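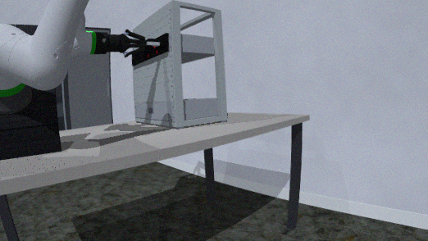 Sim, rack cell. Gripper at the small whitish bar on the black panel.

March, 4:40 pm

Back on the rack task. Question from Mircea was the plain one: can the arm do this chore without somebody standing over it. My answer today, not yet, not in sim and so not on the floor either.

700 episodes overnight with the Turelix policy. Reaching looks fine. What bugs me is the last bit, when the fingers close. Contact params are still Ebenezer's guesses, 2 sets of them, and they dont agree. Reran 100 with the stiffer set, grasp rate went up, but I think its cheating on friction. Don't quote it to anyone yet.

Also the approach angle is steep, panel nearly edge on from this view. Adwoa wants a second viewpoint before we blame the policy. Fair.

Chores in general: Fung-ping still says wiping and fetching first, racks later. I'd have said the oposite last year. A rack stays put, laundry doesn't. But small parts on a flat face are nasty.

To do
- friction sweep, both sets
- randomize lighting, shadows are the same every run
- ask Ayuba for the Hirus logs

Machine is booked from 6, stopping there.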